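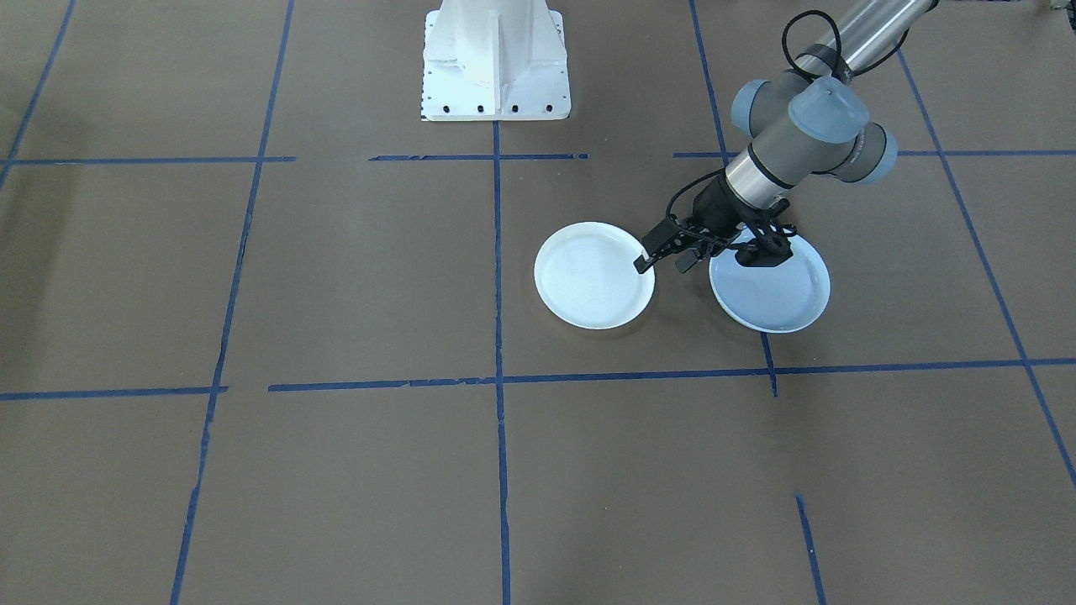
Shared lunch moves to Thursdays

Starting 2024-09-05, the monthly shared lunch at Brustgate Hall will be on the first Thursday of the month instead of the last Friday. Doors open at 11:30 and food is served at noon. The change came out of the spring survey, which 68 members filled in. Most of those who work said Fridays were hard to get away from, and the hall is also booked for weddings on many Fridays through the fall.

Please bring one dish that feeds 6 to 8 people. Soups and stews should arrive hot, as the kitchen has only one working stove. Write the main ingredients on a card and set it next to your dish, especially if it has nuts, shellfish or dairy in it. Cards and pens are on the shelf by the coat rack.
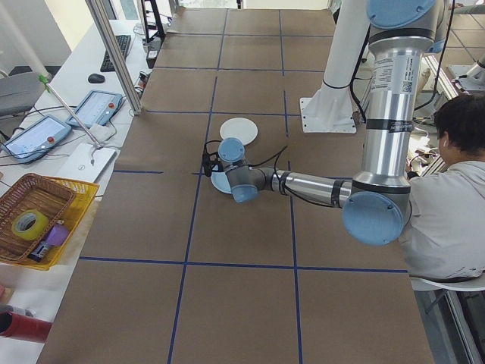
If you don't cook, you can put $10 toward bread, coffee and paper goods. Jalen Ferreira is keeping the sign-up sheet this year and would like to hear from you by the Monday before each lunch. Last year we had four potato salads in one month and no dessert.

Parking on Alcantara Street is limited to two hours. The lot behind the hall is free all day, but the gate sticks, so lift it a little as you push. Anyone who needs a ride can call the hall office in the morning.

The November lunch will include the coat collection. Clean coats in all sizes are welcome, and children's sizes are needed most. Dishes left behind are kept in the kitchen for a month and then go to the rummage sale.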